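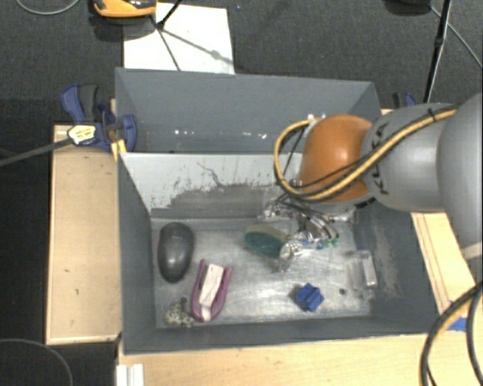
The hand reaching into the front half of the bin, with the teal and beige oval next to its fingers.

If you've tried to teach a robot hand to pick mixed stuff out of a bin, you probably know the feeling: great numbers on a clean table, then you add walls and everything falls apart. I spent most of August on that problem for our Sutus project, and what finally helped was a pretty simple trick I call wall-first sampling. I'll go through how I set it up so you can try it on your own arm.

Start with the bin. Clamp it down before you do anything else! I lost a whole afternoon to a bin that crept a few millimeters every time a finger brushed it. Ours has two compartments, and for training I only pick from the front one.

Next, choose your objects. You want shapes that fail in different ways – smooth egg shapes that roll, something with open arms like the purple U, small blocky bits, and at least one clear item, which depth cameras tend to hate (mine sure does). Scatter them by hand and let a few end up against the walls.

Now the method itself:

1. Generate grasp candidates the way you normally would.
2. For each one, measure how far the closest fingertip will be from a wall when the hand is open.
3. Sort by that distance, tightest first, and split the list into 3 bands.
4. Draw the same number of tries from each band. Plain random sampling gives you mostly easy middle-of-the-bin grasps, so the model hardly sees a wall.
5. Run each try slowly, stop on any force spike, and save the failures too.

We logged 2684 tries this way. On the held-out objects, wall-side grasps went from 3 out of 12 to 9 out of 12, with the same network and the same training time. It's a small test, I know, and I'd love to see somebody repeat it with a different hand.

One last thing about cables: leave a generous loop at the wrist joint and move the arm through its full range by hand before you hit go. Mine snagged twice in the first week.

Comments

Rodrigues: Do you re-scatter after every try or only when the bin is empty?

Lorenz Riedl: Did the tight band slow things down much? My force stops trigger constantly near the walls.

Valtlow: Tried this with a two-finger gripper and had to make the bands narrower, but it works. Thanks!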